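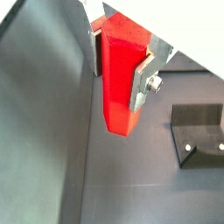 Reviews > Workshop Equipment > Grippers and End Effectors

Granodik Two-Finger Gripper: Sound Construction, Unsatisfactory Behavior on Power Loss

By Keir Carnegie, Equipment Review Office
July 2023

14 shares | 6 comments

The Granodik two-finger gripper is sold to training centers and small assembly shops as an electric replacement for older air-driven units. The Rolthorpe training center acquired one for its bench cell and asked this office to review it after a dropped part was recorded in normal use. The findings below cover the unit as delivered, with the standard metal fingers and the supplied control box. Accessories were not reviewed.

Construction and fit

The gripper arrived complete and correctly labeled. Mounting it to the wrist of the arm took one technician 30 minutes, including the cable run. The metal fingers are rigid and showed no visible bending under load. The bolted plates can be exchanged without removing the housing, and this will be welcome in any center where students wear out or bend fingers on a regular basis.

The white housing is easy to wipe down. It also reflects a good deal of overhead light back toward a wrist camera, and centers that rely on vision for part location should plan their lighting with that in mind. A darker finish would be preferred.

Test work

The test part was a red rectangular block with a square section, held upright and carried over a dark gray work surface. The task is a plain pick and place. Pirmin Wallner prepared the program and ran 160 cycles at the speed given in the supplied manual. The work surface was kept dark so that a missed or fallen block would be obvious to the operator.

In ordinary running the gripper performed well. Blocks were taken up squarely and set down where the program called for them. Closing force is adjusted through a simple menu with five levels, and the center used the third for all work described in this review. Mr. Wallner found the menu clear, although he noted that the chosen level is not shown once the program is running.

The fault

The recorded incident took place during a class demonstration. The emergency stop was pressed while the arm was holding a block above the surface. The arm stopped as it should. The gripper lost power at the same moment, and its fingers relaxed enough to let the block fall. It struck the work surface and rolled clear of the cell. There was no injury and no damage beyond a chipped corner on the block.

Burgi Trummer, who is responsible for safety at the center, asked that the condition be reproduced. With the cell closed and all persons outside the guard, the stop was pressed 30 times with a block in the grip. The block was released on 5 of those occasions. In the others the fingers held, in some cases with the block visibly tilted.

The manual states that grip is "maintained on stop." It does not say whether this applies to a controlled stop, in which the gripper stays powered, or to an emergency stop, in which it does not. Our tests indicate that the statement holds only for the first. A reader would reasonably take it to cover both.

The cause appears to be the small holding brake inside the housing. Orest Lytvynenko opened the control box and found the wiring in order, with no loose connection. He then exchanged the unit for a second one on loan from Greenwood. The second unit behaved in the same manner, though less often. On that basis we do not regard the fault as limited to a single faulty gripper.

Response from the supplier

Sustside, which supplied both units, replied promptly. Its service manager, Leopold Eberhard, accepted the test record and offered a revised brake assembly, to be fitted in September without charge. Until then he advised reducing travel height and keeping the load well under the stated limit. The center has adopted both measures and has also raised the guard panel on the operator side - a step we would recommend to any site with a similar cell.

We have not tested the revised brake.

Rating

Construction: good
Ease of setup: good
Manual: poor
Behavior on emergency stop: not acceptable

Overall score: withheld pending retest

Centers that already own this gripper should repeat the stop test with their own parts, inside a closed guard, before the next class uses the cell. Centers considering a purchase are advised to wait for the revised brake and to ask for written confirmation that it has been fitted.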